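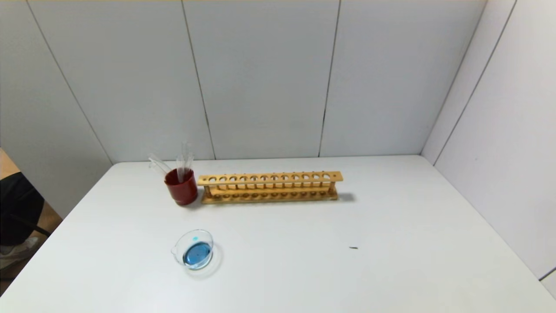

Test table with a wooden tube rack, a red cup of clear rods and a small dish of blue liquid.

How to Budget for a Benchtop Lab Robot Without Fooling Yourself

Posted 25 August 2019 by Kastriot Janevski

Every sales deck I have sat through has the same slide in it. On the left is a technician's annual salary. On the right is the price of a robot arm. An arrow points from one to the other and says "payback in under a year." I have been asked to sign off on that slide more than once, and I would like fewer people to sign it.

What follows is the method I use at Dernside when somebody wants an arm for small wet-lab chores: picking up rods, filling a rack, moving a little liquid from one vessel to another. It works for a teaching lab or a small production lab. If you run a hospital line with validated methods, your problem is bigger than this page.

Step 1. Write down the chore before you look at any robot

Use one sentence with a verb, an object and a place. "Take a rod out of the cup and put it in the rack" is a chore. "Automate sample prep" is a wish, and wishes get quoted at whatever the vendor thinks you have.

Then list everything the arm would have to touch to do it. Include lids, labels and the bin. If the list runs past one page, choose a smaller chore.

Step 2. Time the chore by hand

Get a stopwatch and a person who does the job every week. Time the whole thing, including fetching and wiping down. Our rack-loading job came to 11 minutes a day. The request form had claimed a good part of a technician's morning. Spyros Milošević, who wrote the form, was not lying. It was a dull job and it felt long.

Multiply the minutes by the days you really run. That figure is the most the robot can save you. It goes at the top of the budget sheet, and it stays there when the brochures arrive.

Step 3. Build the test table yourself

Do this before any demo. You want a plain table and the actual items from your chore. Clear rods and glass matter here. Plenty of depth cameras have trouble with transparent things, and a white tabletop with pale walls doesn't give them much help. A demo done with colored blocks tells you nothing about a glass rod leaning against the rim of a cup.

Our setup has a rack with a single row of twelve holes. Start with it empty, because an empty rack is what the arm would meet at the beginning of a shift. Let the rods lean however they fall. If the vendor's engineer straightens them before the run, write that down as labor.

For liquid, put dyed water in a small dish with a spout. Spills show up well on white. Leave your real reagents in the cabinet until much later.

Step 4. Ask for failures

When a vendor comes, ask for 21 runs in a row, with no resets that aren't written on the sheet. You keep the sheet. For each run put down start time, end time, anything dropped, and every touch by a human hand.

Nuvar agreed to this and did fairly well on the rack and badly on the dish. Vomerard sent a video. I don't score videos. You can't tell how many takes came before the one you were sent, and the person who made it is paid to send you the good one.

Decide your pass mark before the visit. People get generous once there is a nice engineer in the room who has driven a long way.

Step 5. Price the parts that are not the arm

The arm is the line everybody remembers. These are the lines that get left off:

Gripper and spare fingers. Soft pads wear out, and the quote usually includes one set.
Cameras, mounts, cables and lighting.
A table that doesn't wobble, and something to bolt it to.
Guarding or a safety review. Ask your own safety people, not the vendor's.
Software license, per year, after the first year.
Glassware broken during setup.
Training for one person, then for the next person after that one leaves.
Shipping both ways, in case it goes back.

On our last quote, the yearly software license alone would have eaten most of what Step 2 said we could save. It was in a footnote. The salesman called it "optional," and it was optional in the sense that you could own the arm without being able to change what it did.

Step 6. Put in the babysitting

Somebody will stand next to this thing for months. Use your Step 4 sheet: add up the human touches, work out minutes per run, and charge them at a technician's hourly cost. Do the same for setup and for cleaning. If the babysitting minutes come out higher than the hand-timed minutes from Step 2, stop. You would be paying to make the job slower. There may be good reasons to do that in a research group, but call it research and take the money from the research line.

Step 7. Compare it with something boring

Your sheet needs at least one column with no robot in it. Ours had a fixed rod holder, so that the rods stood up straight and could be grabbed quickly. Nakpan quoted us 681 dollars for a set, delivered. It didn't bring the loading time down to zero. It did bring it down enough that the arm had to justify itself against a much smaller number, and the mood in the meeting changed.

Other boring options: buy the item already racked, load twice the amount every other day, or drop the step. We found 2 steps in our written procedure that were there for an instrument we no longer own.

Step 8. Rent first if the numbers are close

Ask for a short rental with the price taken off a later purchase. Get it in writing, and get the end date in writing too. Then run the real chore, on your own table, with your own staff and the vendor out of the building. Keep using the same sheet.

Watch how often people quietly go back to doing it by hand. That number won't be in anyone's report unless you ask for it.

Step 9. Set the date you will say no

Put a review in the calendar before the purchase order goes out. Ours is in March. Write next to it what has to be true for the arm to stay: runs without help, minutes saved, yearly cost. If the vendor's forecast was right, the review will take five minutes.

A note on residual value: don't put one in. I have seen budgets where the arm was supposed to sell for half its price after three years. Ask the person who wrote that line to show you the buyer.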